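Menent: Training a Plate-Handling Policy in Simulation

Project report, Laboratory Automation course

1. Background

Our project started from a practical problem. The teaching lab at Ollthorpe has one robot arm, shared between four student groups, and every hour on it has to be booked. We wanted to train an arm to handle small labware near benchtop instruments, and the booking sheet did not leave room for collecting that much data on hardware. We decided in September to do the data collection in simulation and keep the real arm for a later project.

The simulated workcell is called Menent. It has a table, an arm with a two-finger gripper, a large benchtop instrument, and low black holders for plates. The room around it is simple: walls, a baseboard, a tiled floor. We spent very little time on the room at first and had to come back to it, as described in section 3.

2. Method

Each episode begins with the objects set at new positions and angles within fixed limits. A scripted controller called Bassi then moves the arm through a task, and we record the joint positions, the gripper command and the camera views. Bassi has full access to the simulator state, so it knows where every object is. The learned policy, Flosa, gets only the images and the arm's own joint readings.
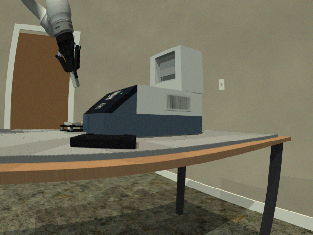 We generated 3000 episodes with Bassi. An episode was kept if the object ended within 8 mm of its target and the arm had not touched the instrument at any point. The contact rule removed more episodes than the distance rule did. Most of the rejected ones came from the approach, when the controller took a straight path to a target close to the instrument and one of the arm links brushed the casing. We added a waypoint above the table and the problem mostly went away.

Flosa was trained on the kept episodes only. We did not tune the network much. The settings came from an earlier course assignment, and we changed the image size and the number of predicted steps.

3. Changing the surroundings

The first version of Flosa did well from the camera position it had been trained on and badly from any other. Moving the camera a short distance was enough to make the gripper stop too high - it would close on air and carry on with the rest of the motion. We then varied the camera position, the light direction and the surface textures between episodes and trained again from the start. 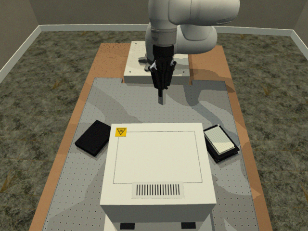
Shadows were a bigger factor than we expected. With a single fixed light, the policy seemed to be using the arm's shadow to judge height, and when the light moved the height error moved with it. After we varied the lighting, the error became smaller and no longer followed the light.

4. Testing

We tested both versions on 300 new episodes with starting positions not used in training. The second version completed more of them than the first under every camera position we tried. It was slower, though, and tended to pause above the object before going down. We set a limit of 500 control steps per episode, and a good share of its failures were episodes that ran out of steps while the gripper was still in the right place.

Rotated holders remained hard for both versions. When a holder was turned well away from the table edge, the gripper often arrived at the correct point with the wrong wrist angle.

5. Remaining work

The contact model for the fingertips needs checking against the real gripper before any transfer is tried. We would also like to record wrist angle error separately, as our current score only looks at position. The scripts for Menent and Bassi are in the course folder, along with the list of rejected episodes.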